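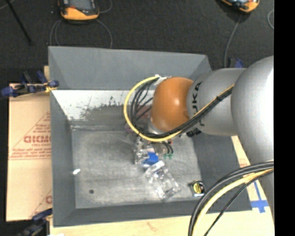

4. Setting Up Your Label Printer for the First Time

Welcome to the part of the guide where you finally get to plug something in! If you have come straight here from the packing list in section 3, you should have the Mivness printer, its power supply, the USB cord and one starter roll of labels within reach. Set aside a clear stretch of table near an outlet, and leave enough room behind the printer to open the back door all the way.

Before you begin

Peel off the strips of blue shipping tape, including the one hiding under the lid. It is easy to miss, and a printer with tape still on the roller will feed one label and then sulk. Keep the foam blocks if you have somewhere to put them — they are handy if you ever move the printer to another building.

CAUTION: Use only the power supply that came in the box. Supplies from the older Trilent model have the same plug but a different voltage, and they can damage the print head.

4.1 Loading the labels

1. Press both green tabs toward you and lift the lid until it clicks and stays up by itself.

2. Slide the two roll holders apart and drop the roll between them, with the labels coming off the top and facing up. The starter roll holds 288 labels, which is plenty for getting to know your printer.

3. Let the holders close gently against the roll. They should touch it without pinching. If the roll does not turn freely when you give it a nudge with your finger, ease them apart a little.

4. Pull the end of the roll forward until 2 labels hang past the front edge, then pass it under both paper guides.

5. Lower the lid and press down on both corners, left and right, until you hear each side latch.

NOTE: Halholm linen labels are thicker than plain paper ones. If you are using them, move the small gray lever inside the lid to the setting marked T before closing it.

4.2 Turning the printer on

1. Plug the power supply into the printer first and then into the wall.

2. Hold the power button until the light turns white. The printer will hum, feed one blank label and stop.

3. Press the feed button once. A single label should come out and stop neatly at the tear bar. If it stops short or runs over, hold the feed button for 4 seconds and let go, and the printer will measure the gaps between labels again. It may use up several labels while it does this, so please don't be alarmed.

4.3 Connecting to your computer

1. Install the Kinyua label software before you connect the USB cord. We know it is tempting to do it the other way around, but your computer may pick a general driver, and you would have to remove it and start over.

2. Connect the cord when the software asks for it, and choose your printer from the list.

3. Pick your label size, then click Print Test Label.

The test label shows a border, a bar code and a line of small type. All four sides of the border should be there. If the left side is missing, go back to step 3 of section 4.1 and check that the roll is sitting in the middle.

CAUTION: The print head stays hot for a while after a long job. Wait 11 minutes before touching or cleaning it.

For faded print, wrinkled labels or a blinking red light, turn to section 7.

Guide revised 13/09/2026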